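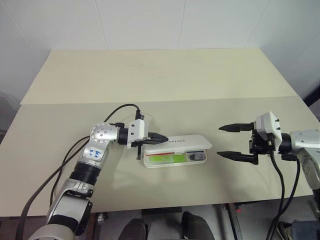
Figure 1. Two arms at an open pencil case on the table.

Robots and Everyday Work, Unit 3
Handout: Can a machine tidy a pencil case?
Notes by Maëlys Huet, revised 18 July 2023

Please read these notes before the lab visit in Idotcombe. They follow the lecture, but I have added some points which I had no time to say.

1. Why such a small task

In the first unit we spoke about washing machines and dishwashers. These machines are successful, and they ask us to bring the work to them in a fixed form. A chore on a table is different. The object can lie at any angle, and a person may have left it open or closed.

Look at the case in Figure 1. The lid is on a hinge and leans back, and the tray is divided in one long and one short compartment. For a child of five this is no problem. For the program, it is already several problems: where is the edge of the lid, which items must stay inside, and which arm should do which part.

2. Two arms or one

Closing a light case with one arm often pushes the whole case across the table. The usual answer is to hold with one arm and move the lid with the other. Then the two arms must share a small space without touching. In the figure the left finger is already over part of the lid, while the right gripper is open and still has some distance to go.

Vilhjálmur Ásgeirsdóttir discussed this in his guest lecture in May. His group at Bech tried a closing task with 200 attempts, and he told us that most failures came from the holding arm, which pressed too late.

3. Thin things

Pencils, cards and plastic packages are hard for a gripper with two fingers. A thin item that lies along a wall of the tray gives the fingers very little room. People slide it with a fingertip first and pick it up after. We do this without thinking, so we forget to write it in the task description.

4. Shop floor compared with home

At the Grulow packing line, the trays arrive in the same position each time, and one arm fills up to 325 trays in a shift. The same arm was later tested on mixed desk items in the Clulia project and needed 32 seconds for one item. The hardware was equal. The order around it was missing.

My own opinion today: on the shop floor, yes, for many chores. In the home, only for single steps, and with a person near.

5. To prepare

Choose one chore you do at a table. Write down each contact between your hands and the objects, also the ones that seem too small to mention. Mark where you use the second hand only for holding. One page is enough. Bring it on paper, please, as we will exchange the pages in pairs.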